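Hurkska 6 rumours: are they really dropping the small one?

tannoy_pete
So the latest leak has the Hurkska 6 coming in December in one size only, and it's the big one. I've had the small Hurkska for ages and it's the only phone I can work with one thumb. If this is true I'm gutted. Anyone heard different?

Nendley_fan
Where did you read it? If it's the Dosow blog I'd take it with a bucket of salt, they had the last one down for a folding screen.

tannoy_pete
It was Dosow, yes. But they did get the charging port right before anyone else did — credit where it's due.

marrowbone
They got one thing right out of a dozen guesses! I could do that. My money's on two sizes, same as always, with the small one turning up a few weeks late and costing more than it should.

Guido Lombardi
I'm with Pete on this. The small one never sold, my local shop had them piled up at half price. I moved to a Sorrentino last year and I don't miss it, the battery goes well into a second day and the camera is loads better indoors.

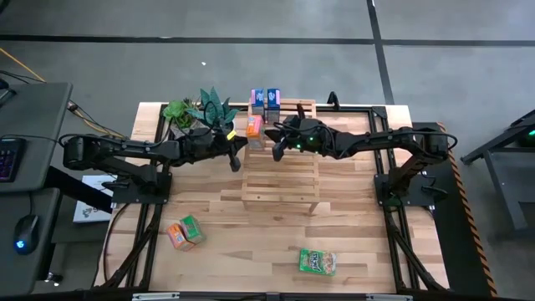

Orange juice on the crate

I've got the 133 quid model, by the way, so hardly top of the range. If Hurkska want my money back they'll need to do something about storage, never mind the size. Mine filled up in roughly six months and I don't even play games on it.

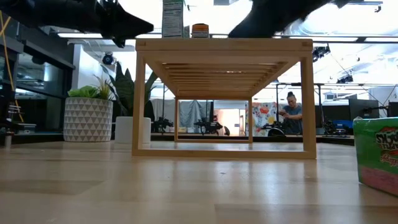 And before anyone says cloud, I don't want to pay every month to look at my own photos. Give me a card slot and I'll buy it on the day, big or small.

Nendley_fan
Card slots are gone, Guido, let it go. I do agree about the storage though. Has anyone seen what the base model starts at?

tannoy_pete
Dosow says 96GB, which sounds made up to me. Who sells 96?

marrowbone
Ha, so you believe them on the size but not on the storage? Pick a side!

tannoy_pete
I believe the bits that make me miserable. Anyway I'm hanging on to my small one until the screen falls off. If anybody knows a decent place for a new battery, send me a message, the last shop I tried wanted it for a fortnight.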